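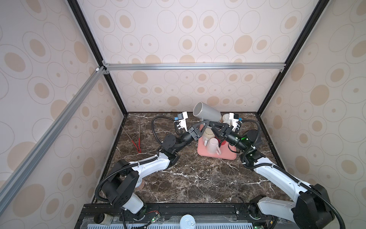

Notes for the wallpaper talk, long version

Start fast. Ask who grew up with a pattern they can still draw from memory. Wait for the hands! Mine was brown ferns in my aunt's hallway, and I can still find the spot where two ferns didn't line up.

That spot is the whole talk. A repeat is a promise the printer makes to the paperhanger, and the hanger has to keep it at every seam, around every door, in houses where no corner is square. 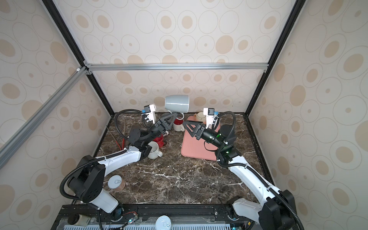

Go to the Novlow house next. 194 strips, two hangers, one staircase. Read the bit from Hsin-yi Peng's notebook where she starts on the landing and works outward both ways (slow down here, it's lovely). Explain drop match with the paper samples. Pass them around and keep talking.

Then scale. Small prints forgive you, big prints don't, and a big print on three walls at once is a real thrill to hang. Mention that the Orellana job needed 230 extra feet for matching alone.
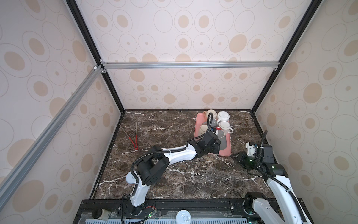
Laine Kütt disagreed with me on this after the November talk: she says small prints are worse, as the eye catches a slipped row from across the room. Give her point its full due, then ask the audience to vote. I love this part.

If there's time, tell the Ovska story, with the roll hung upside down and the owner who liked it better.

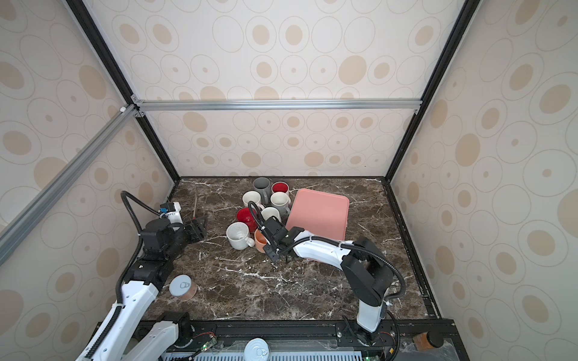 Ovals and rings on three walls, with mugs

Last section is paste. Bring the brush, the wide one. Thank Sigita Laur for the loan of the samples, and get them back before questions.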